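What Families Throw Away: A Study of Kitchen Waste in Braton

Group project report
Gwion Penry, Elis Pugh and Efa Pritchard
February 8, 2000

1. Why we chose this subject

Our group wanted to find out how much food is thrown away at home in Braton and what kinds of food go in the bin most often. We had been told in class that people waste more than they think, and we wanted to see if this was true in our own town.

2. How we did the survey

We gave out a form with 10 questions to pupils in the lower years and asked them to fill it in at home with a parent. We got 176 forms back. One had been filled in as a joke and we left it out, so the results are based on 175 households.

Each household also kept a waste diary for one week. They wrote down every item of food they threw away and why. Mr Gwilliam let us try the diary on his own class first, and after that we changed the wording of two questions. The first version asked for weights, but most homes did not have scales that were good enough, so we asked for items instead.

Sauces were a problem. Some people wrote down a whole bottle and others wrote "a bit of ketchup" scraped off a plate. We decided to include a sauce only if the bottle or jar was thrown out with some still in it.
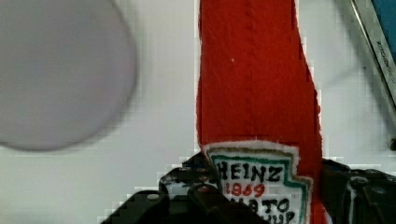 3. Results

The diaries listed 3,876 items in total. Bread was the most common, mostly crusts and the ends of loaves. Potatoes came next, then salad. Fruit was lower than we expected. Several families said they gave old apples to a rabbit or put them out for the birds, and we did not include these as waste.

The main reason given was "went off before we used it". The second was "cooked too much". Only a few people wrote that they did not like the food, although Elis thinks some of the younger pupils were told by their parents not to put that.

Families who wrote a shopping list threw away less than families who did not. Size of family made less difference than we thought it would. Households with a compost heap wrote down more items than the others - this could be because they are used to sorting their waste, so they notice it.

Most people could not explain the difference between "use by" and "best before". We think this is where sauces, jam and tins get thrown out when they are still fine to eat. 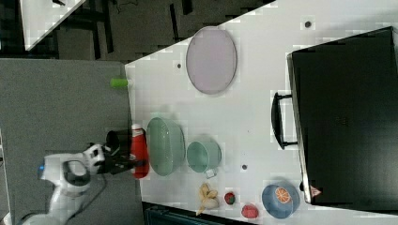

Efa Pritchard

I wrote this last part on my own. The survey was done in winter and I think we would get different answers in July, when there is more salad and soft fruit in the house. The forms also came only from homes with children at the school, so there is nothing here about older people living alone. If the project is done again I would start the diaries on a shopping day and ask Iolo Price's group to share their bin survey of Cadwaladr Road, so the two could be compared.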